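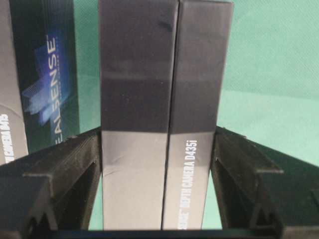 Home | Posts | Club stuff | About

Search this blog
Go

Box night at robot club

So we're down to packing practice now! Camera boxes into a clear plastic bin, over and over, with the green cloth spread out underneath. I signed up for this club thinking I'd be soldering, and I've spent two evenings arguing about cardboard (no regrets). Orysia wants 200 good runs before the Mahawong meet in August, and we have 13.

The boxes go in standing on end, and that's the part I keep messing up. I come in too fast, or I squeeze before I'm lined up.
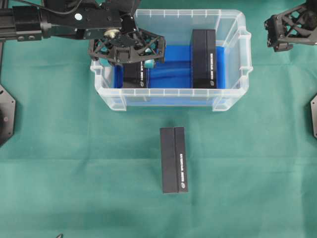

Decha told me to slow way down over the bin and let the fingers close last - so I'm trying that next week. He also wants to swap the box order every 4 runs, which I voted against and lost. Oh, and bring snacks, the machine in the hall ate my money again.

Contact | © Ellusness | Back to top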